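Open Sunday at the Borero show homes

The leaflet promised 12 homes. Two were unlocked when I got there, and the coffee van had gone by noon. Menent, the builder, wants people to put down a deposit on the strength of an afternoon's wandering, so I wandered slowly and opened what would open.

Qianru Wan from the sales office led our group. She was pleasant and quick, and had an answer for most things. Asked how thick the wall between neighbours was, she said it met the standard. Which standard, she would find out. 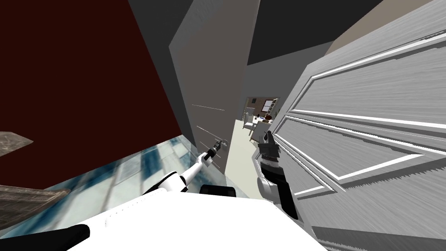
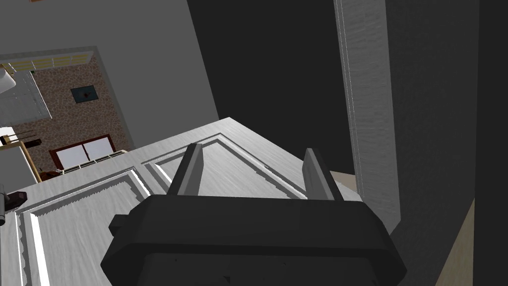
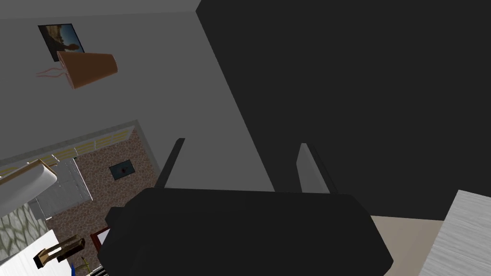

My main worry with new houses is noise. You can repaint a dark red wall in a weekend, but you are stuck with whatever comes through it from next door. Doors matter too. White ones with raised moulding round the panels look solid enough in any brochure, and I'd still want to hear one shut with a television on behind it. We had no television, and the group talked throughout.

Then there is the service charge, £48 a month, fixed for two years. After that? "Reviewed." The bus to Firis takes nine minutes according to the leaflet. I waited longer than that at the stop.

I took the price list home and haven't rung back.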